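Swapping gripper fingers on the two-arm cell, part 2

I got the second set of fingers in May and finally had a free evening to put them on. The old ones were the Brennan pads, flat and wide. The new ones are from Jirkico. They come to a narrower tip and cost 8 dollars more per pair. Both sets bolt on with the same screws, so the swap took me less than an hour for both arms.

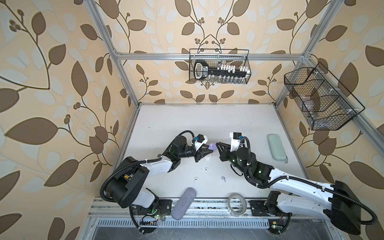 Small round things are where my old setup fell apart, so that is what I test with now. Earbuds and their cases are good for this because they are light, smooth and easy to knock over. With both grippers working over one little purple case, the tips end up almost touching, and any error in the calibration between the arms shows up right there. I had the left one off by 3 mm until I redid it. The controller is still the Erix, running the same settings as last time, with the grip force capped at 222 on its scale. At 1500 the Brennan pads used to push the case straight out of the jaws.

The wrist cameras turned out to matter more than I expected. From the fixed camera I can't judge how the lid sits or which way an earbud's stem points. From the wrist I can.
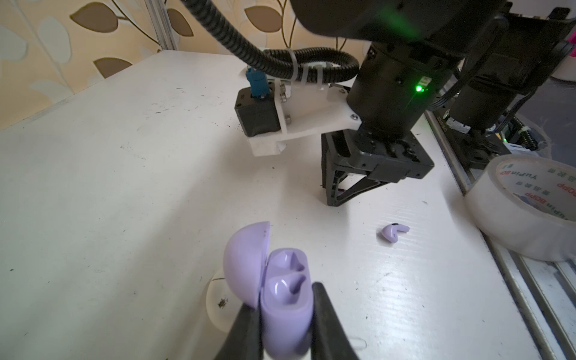

Left gripper holding the case with the lid open, one earbud on the table.

I'm keeping the Jirkico fingers on for now. The Erance ones are still on order, and I'll run them through the same test when they get here. I also need to wipe the table down, as the wrist view picks up every speck.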